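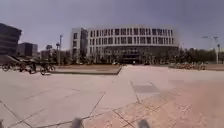
Opinion / Books and Poetry

Let the poets keep their bad poems
by Ruba Nseir

In February I bought the collected poems of Majali, the new edition from Roltari. It has 2,452 lines fewer than the old one. The editor explains in his preface that he removed the early work, which he calls "exercises". I have read the old edition for 19 years, and I would like to disagree with him.

It is true that the early poems are weak. Majali wrote many of them before he was twenty, and he rhymed everything he could. There is a long poem to a river which I have never finished without making tea in the middle. But in the fourth part of this poem there is a small picture of his mother washing a shirt, and the same shirt comes back in his last book, when she is dead. A reader of the new edition will meet the shirt only once.
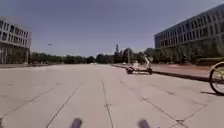

The editor says that a general reader has no patience for such things. I do not know who this general reader is. When I was a student in Etport, I had very little money and I read what the library had, the good pages and the bad pages together. I learned from the bad ones how a poem is made, as one learns about a coat from the inside.

Some friends tell me that a shorter book is cheaper, and this is a fair point. Roltari printed 2,000 copies, and they must be sold. Still, the new edition costs more than the old one did.

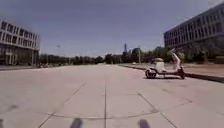 Tistov, a smaller press, did it better with its own poets. It put the youthful work at the back, in smaller type, with one page of notes. Whoever wants to stop can stop there. I would ask Roltari to do the same in the next printing, and to begin with the river.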